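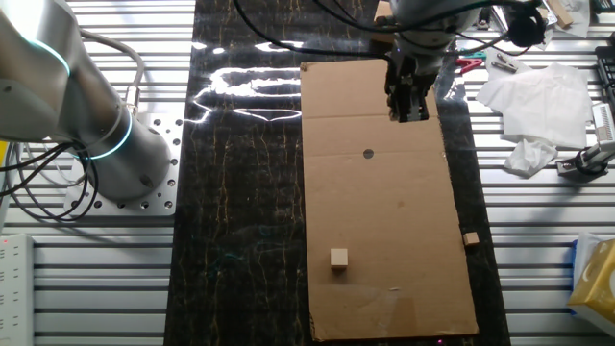 # Kinevex hand-guide and remote teaching kit: three weeks in

Gezer sells the Kinevex kit as a way to show a robot a job without writing any code. You either take hold of the arm and walk it through the motion, or you sit back and steer it with the handset. The software stores each run as a "demo," and after enough of them it's supposed to manage by itself. The box says 80 demos will do for a simple pick and place. I had my doubts about that number before I opened anything, and I still have them.

My test job was as dull as I could make it: two wooden cubes, one larger than the other, on a sheet of cardboard. Pick up one, put it on top of the other, back off. A toddler does this for fun.

## Teaching by hand

This is the better half of the kit. The arm goes slack when you squeeze the grip, and the first few runs felt almost pleasant. Then your shoulder starts to complain. The wrist joint is stiffer than the rest, so anything that needs a small turn right before the grab comes out jerky, and the software happily saves the jerk along with everything else. There is a smoothing setting. It smooths the part where you slowed down on purpose, too.

You also can't trim a demo after the fact. Fumble the last two seconds and the whole run goes in the trash.

## Teaching by remote

The handset has a short lag. It isn't awful, but over an afternoon you learn to steer ahead of it, and then the demos are full of your own little overshoots. Judging height is the hard part. With the fingers hanging over the cardboard I was never sure how far down I had left to go, and I crept the last inch every single time. The manual, written by Bevusico, gives this problem one sentence and tells you to "practice."

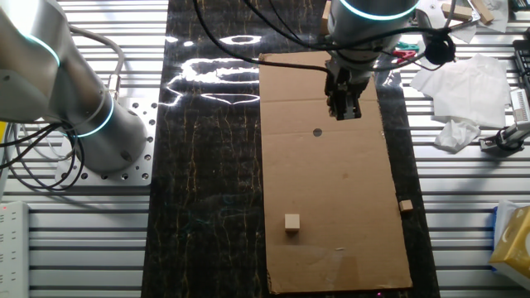

A reader in Bradavbridge wrote in after my first notes went up to say I was being unfair: remote teaching gets much easier if you drop the speed to the lowest setting and leave it there, and the creeping at the end doesn't hurt the results at all. I tried it. Slower did help my aim. I'm less sure about the creeping, as my trained arm now hesitates over the cube the way I did.

## Did it learn?

Sort of. At 80 demos it found the cube and closed on air more often than I'd like. I kept going to 194, mixing hand and remote runs, and it got decent as long as I set the cubes down close to where they'd been during teaching. Move them a hand's width and it went back to guessing. The help page suggests 1,000 demos for "varied placement." That's a very different product from the one on the box.

Mixing the two kinds of demo may have been my mistake. The manual says it's fine. My remote-only batch did better than the mixed one, though I didn't run it long enough to swear to that.

## Price

I paid $416 for the kit, arm not included. For a class or a shop that already owns an arm and wants to try this out, I can see it. If you have one fixed job that never changes, write down the positions and play them back, and keep your money. I'm holding on to mine until the next software update, mostly to see if they add a trim button.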